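Write the house rules before the first task

Most arguments about robots in kitchens are about what the machine can do. Can it lift a pan, can it find the fridge, how long does it take. I think the duller question deserves more of our time: what should be written down before anyone lets an arm loose over a worktop, and who should be able to read it?

I have spent the past year helping to write a code of practice for small teams that teach robots kitchen work. We call it the Rastitz code, after the village where the first meeting was held. It began as 14 rules. It is now down to five, and it is better for it.

The first draft failed for an ordinary reason. It had been put together from factory documents, and a factory document assumes a fence. There is a line on the floor, the robot is on one side and people are on the other. A kitchen has no such line. The counter is shared, things are left out on it, and glass stands next to metal. If a rule only works once the counter has been cleared, it says very little about a kitchen.

At Dotitz, where I do most of my work, we argued about this for months. One side wanted every counter stripped to the task: one toaster, one piece of bread, bare stone around it. The other side wanted things left as they would be in a home. I started on the first side and moved to the second. A robot that has only ever met a tidy counter has not been tested for much.

What changed my mind was the object rule. It says that the thing being handled may be swapped for a safe stand-in, but the things around it should stay real unless there is a stated reason. So the bread can be made of wood. It keeps its shape, it makes no crumbs, and it is the same slice in August as it was in spring. The mess around it is part of the work.
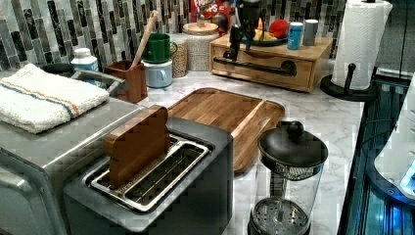
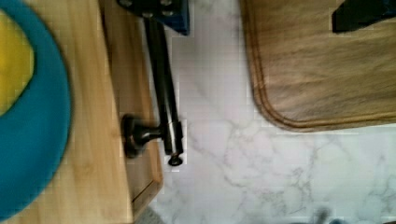

A shared worktop, with wooden boards left out on the marble.

What the rules should cover

The five rules deal with stand-ins, breakables, power, reach and records. I will not go through all of them, but three are worth defending here, as they are the ones people try to water down.

Power comes first. If a stand-in is used in a heating appliance, the appliance must be unplugged at the wall, and the person running the session must check it by hand. Some teams have told us that a switch in software is enough. I don't accept that. A wooden slice in a live toaster is a fire risk, and the check takes a few seconds.

Then breakables. Our rule allows glass on the counter, but each piece has to be listed before the session begins, with a note of where it stands. Eltari, a firm that builds arms for this sort of work, asked us to ban glass altogether. I understand the wish – they get the repair calls. But a ban would push the hard part of the job out of sight, and the first arm to meet a glass jug would then do so in somebody's home.

Last is records. We ask teams to keep the failed attempts along with the good ones, and to say in plain words what counted as a failure. When we went through one set of 86 sessions, the word "complete" had been used in 3 different ways. In one, the slice was in the slot. In another, the slice was in the slot and the arm had backed away. In the last, the arm had simply stopped. You cannot compare results on that footing, and you certainly can't make a safety claim from them.

The cost of all this

The usual complaint is that rules slow small teams down. They do, a bit. Filling in our sheet takes up to 5 minutes, and on a busy morning that is annoying. The Zürcher workshop, which tried the code early, said as much and asked for a shorter form. They got one, and it fits on a single side of paper.

I would not go shorter than that. A sheet on the wall that a visitor can read and follow is worth more to me than a thick binder that lives in an office. The next meeting will look at reach, where the wording is still poor, and at whether a second person should be in the room when knives are out. My own view is yes.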